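Filed under: TV & Streaming / Awards Season / Long Chats

Counting Ballots Until Your Eyes Cross: A Chat With Someone Who Reads Every Write-In

I have been nagging the person behind the Stollumier Awards for an interview since December, and last week I finally got one.

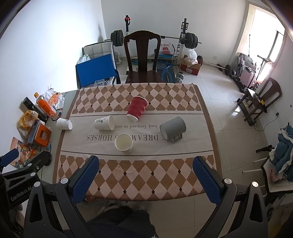

What even is a Stollumier?

If you don't spend your evenings on TV message boards (congratulations on your sleep), the Stollumiers are a fan-voted television award that started on a forum and never quite left it. There's no ceremony and no red carpet. There is a very long results post and then everybody yells in the comments for a week. I love it so much.

The person who runs it asked me to leave their name out, partly because of the day job and partly because of what happened the year a certain vampire show missed out on Best Drama. "I got emails," they told me. "Some of them had attachments."

So I'll just call them the organizer, and we'll all get along fine.

The whole thing began as a grudge. The organizer was mad about a comedy called Kekwood, a half-hour about two sisters running a failing roller rink, which ran for three seasons and never got so much as a nomination for anything. "I wanted to give it one prize. One! I made up the award so that I could hand it to Kekwood, and then I put it to a vote to be fair, and it lost."

It lost?

"By 7 votes. I was sick about it."

I asked what beat it and got a long groan. "A cop show. I can't even tell you which one, I've blocked it out."

The ballots keep getting bigger

That first year there were 36 voters, nearly all of them regulars on the same thread. This year the organizer got 2,729 ballots, and since every category is a write-in, that means reading an awful lot of creative spelling.

"People think I have a program for it. I have a spreadsheet and a lot of tea," they said. "If someone writes 'the one with the lighthouse guy,' I have to decide whether I know what they mean. I usually do know what they mean. But do I get to count it?"

I said yes, obviously, count it. The organizer disagreed with me pretty firmly. The rule now is that a vote needs either the title or the performer's name, and the lighthouse guy has to do without. Last year they threw out 811 individual votes for being too vague, and wrote a whole separate post explaining the decision, which I read twice because I am that kind of person.

Why write-ins at all, though? Wouldn't a list of nominees save everyone the trouble?

"It would save me the trouble," they said. "But a list tells people what to remember. Somebody watches a little show in the spring, loves it to bits, and then they see a list of the same big titles and go oh, right, those. I'd like them to sit there with an empty box for a minute and think about what they watched."

I have to admit I was skeptical about this, because when I see an empty box I forget every show I've ever seen in my life. (My ballot this year had three categories filled in. One of them was for a commercial.) But then you look at the results and there's always something strange and wonderful sitting in the top ten that I'd never have found otherwise. That's how I ended up watching Oh, the nearly silent miniseries about a piano tuner, and I've been boring my friends with it ever since.

"Oh is a nightmare to tally," the organizer said when I brought it up. "Try searching for it. Half the comments boxes have 'oh' in them. Oh, I forgot to say. Oh, and also. I had to do that one by hand."

Categories, and the fight over them

The big argument this summer has been over whether limited series should be split off from dramas. They've been lumped together since the start. A lot of voters hate that, and I'm one of them! A six-episode story with an ending is playing a different game from a show in its fifth season, and I said so at some length.

The organizer let me finish and then asked me what I'd do with a limited series that gets renewed.

I didn't have a good answer. I mumbled something about moving it over the next year.

"Okay, but it already won the other one. So now it has a prize for being finished and it isn't finished. I've been going back and forth on this for months. I had a draft of the new rules, I hated it, I threw it out."

There's a newer draft, and it'll go up on the forum on 11th August with comments open. From what I could drag out of them, the split is probably happening, with anything that's been renewed by the time voting opens counted as a drama. They're also adding a category for best opening credits, which I'd been begging for, and dropping Best Reunion Special, which had gotten pretty thin.

I asked about the mascot too. Emo is a cartoon emu in a black turtleneck who shows up at the top of every results post looking miserable, and he has more fans than some of the winners do. Is he safe?

"Emo is safe. I tried to retire him once and people changed their profile pictures in protest. He's staying until I quit."

And when's that?

"Ask me after the tally. During the tally I quit every night."

What they're watching

I always ask this and people always panic. The organizer didn't, but they did get cagey, since they don't like to tip the vote. They'll admit to a baking competition, an old hospital drama they're on their third trip through, and yes, Kekwood, which they put on when they're folding laundry.

Did Kekwood ever win, by the way? I was sure it must have by now.

"It's not eligible anymore. It got canceled before the second vote." Long pause. "I could do a lifetime achievement thing."

I told them to do it. They said people would call it rigged. I said it's their award! We went around on that for a while and I don't think I won, but they did write something down.

Voting opens in the fall, and the link will be pinned at the top of the forum. Spell things right, please.

Contact | About | Submit a Tip | All rights reserved | Back to top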